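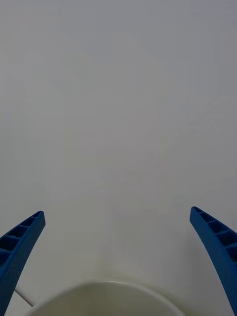

Saturday, before lunch, Zullstead

Worktop color, continued. I had hoped to close this one in September and start a fresh page on something more exciting, such as drawer liners. The complaint from the sorting people stands: they put pale things down on the pale top and then spend part of the afternoon patting the table like someone looking for glasses. I said in the last entry that they were exaggerating. I withdraw that. A white rounded thing on a light gray-white surface is about as poor a choice of partners as you could make, and the surface gives the eye nothing else to hold on to, no seam or marking to say "it was left of that." All there is to steer by is a bit of faint mottling, and I am not going to ask anyone to navigate by blotches.

For the record, the pale top was my idea. The argument was that a light surface shows dirt. It does show dirt. It also shows every brown and black item we own, beautifully, and we own very few of those. Most of what comes across the sorting table is white, cream, or the color that the Avico list calls "natural," meaning cream.

Options as of this morning:

Carkau mat, dark green, 900 mm wide. Lies flat once it has been left under something heavy overnight. Smells like a new shower curtain. White stands out well on it. So does lint, and the mat seems to collect lint from other rooms.

Carkau mat, mid gray. Same mat, less smell, for reasons I can't explain. White is easy to find on it, cream is fine, and the gray rubber feet go missing at once. We use the gray feet maybe twice a month. I could live with that.

Avico paint, shade 618. Listed as a slate. Brushed out on a scrap board it is more of a wet-pavement blue. Two coats to cover. I like it a lot and I don't trust myself on this, having liked the last one a lot too.

Brown paper off the roll. Costs next to nothing, goes down in a minute, tears when you lean on it. Fabrice Gautier has been using it on his end of the table all week without telling anybody and has had no trouble finding his things. He did not bring this up at the meeting where we discussed the problem for most of an hour.

Tried all four this morning with the same tray of bits, tipped out and picked back up under the ceiling lights, then again with the lamp pulled over. Notes in no special order:

The lamp makes more difference than I expected. Low and from one side, even the pale top becomes usable, as every item grows a proper shadow. From straight overhead the shadow tucks itself in underneath and you are back to patting. Whatever top we choose, the lamp arm goes to the side and stays there. I've put tape on the joint. Someone will peel it off.

Green mat is tiring. After a while everything white starts to look faintly pink, and I picked up two cream pieces and put them in with the whites. Possibly this is my eyes. Asked Fabrice to repeat it and he got one wrong and blamed my handwriting on the bin.

Paint board has a slight shine. Sanded half of it with 400 to knock it back, and the dull half is better by a good margin. If we do go for paint, that is an extra step for somebody and I have a feeling I know who.

Paper: best of the lot for cream, good for white, noisy. You can write on it, too. Fabrice has drawn circles on his and labeled them, and now simply puts each thing in its circle. I asked whether this was not cheating. He asked what the game was.

Decision for now: mid gray mat on the long side, brown paper at Fabrice's end seeing that it is there already. The pale top stays underneath, where it can go on showing dirt in private. Paint on hold until I have looked at the sample board for a few more days and gone off it.

To do:
Order 3 gray mats. Check the width again first, the table is not as square as it looks.
Separate bin for the rubber feet, bright lid.
Lamp bracket, side mount. There may be one in the Aigner crate, which means emptying the Aigner crate.
Re-sort this morning's tray, whites from creams, on the paper this time.
Hang the green mat outside until it stops smelling.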